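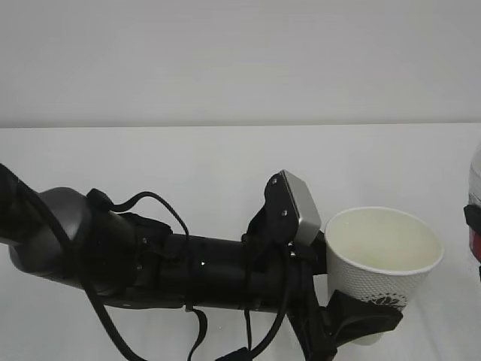 3. Study sites and disposal practice

3.1 Sites

The study covered six workplaces in one regional city. Two were council buildings, one was a TAFE campus, and the others were a medical centre, a call centre and the head office of Ceritgate, a freight insurance firm. All had at least one shared kitchen with a sink and a hot water unit. The call centre and the medical centre also had water coolers in waiting areas used by the public.

Sites were chosen for the way they bought their cups. At the council buildings, cups were ordered centrally and delivered with the tea, coffee and paper towel. The TAFE campus let each department order its own, and we found several brands in use on the same floor. Ceritgate had tried to stop buying disposable cups in January of the study year but kept a supply for visitors, and this supply was larger than the office manager had expected when we asked her to estimate it.

3.2 Cups in use

Most cups at the sites were single-walled paper cups with a plastic lining. The lining is thin and bonded to the inside wall, so it can't be separated by hand, and people who wanted to recycle the cup had no easy way of telling whether it was there. Printed cups from nearby cafes were also common, mainly in the mornings. We recorded these separately because the workplace had no say in buying them.

For the sorting task described in Section 4 we wanted a cup that gave staff no printed cues. Cafe cups often carry a leaf, an arrow or the word "compostable", and earlier work of ours suggested that people act on these marks without reading the smaller text. We used a white paper cup, tapered, with a thin rolled rim and small dark green printed markings on the side (Figure 2). Stock came from a single supplier, Cliden, in cartons of 500. A second version with a disposal label on the side was ordered from the same supplier so that the cups would differ only in the label.

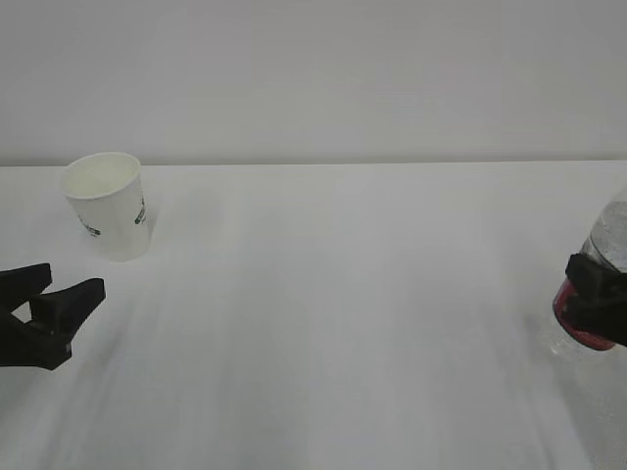
Staff were told that the study dealt with kitchen waste in general. They were not told that cups were the main interest until the debrief. Consent notices were placed at kitchen entrances and on the staff intranet, and anyone could ask for their bin to be left out. At the medical centre we did not collect anything from the public waiting area, as patients could not reasonably be asked for consent.

3.3 Bins and collection

Bin arrangements varied more than we had expected. The council buildings had three streams (landfill, mixed recycling and organics), with lids in the standard colours. The call centre had landfill and recycling only. At the TAFE campus the organics bins had been taken away from some kitchens after complaints about fruit fly, but the posters telling people to use them were still on the wall. We left the posters in place, since removing them would have changed the conditions we were trying to measure.

The local sorting plant does not accept lined paper cups in mixed recycling. Its published guide says so on the second page, under "coffee cups", but the council's own kitchen posters showed a cup among the recyclable items. Staff who put cups in the recycling bin at these sites were therefore following the instructions in front of them. We treat this as a separate category in the results and do not count it as an error by the user.

Waste was collected by the usual cleaners after closing time and held overnight in tagged bags. Bags were opened and sorted the next morning in a loading bay at the Nillerex depot, which was lent to us for the collection period. Cups were removed, drained if they held liquid, and entered by site, kitchen and stream. Tea bags and stirrers left inside cups were noted, as they affect whether a cup can go to organics even where the cup itself is accepted.

3.4 Missing and excluded data

In all, more than 900 cups were recovered. Of these, 653 could be assigned to a kitchen and a stream and were kept for analysis. Most of the rest came from bags whose tags had torn off in handling, and a smaller group came from a staff morning tea at the Trịnh Street council building, where caterers had brought their own cups and bins. Including the morning tea would have raised the landfill share at that site, but it says little about everyday habits.

Cups carried out of the building are missing from the count altogether. This is likely to matter most at the call centre, where many staff take their breaks in the park across the road.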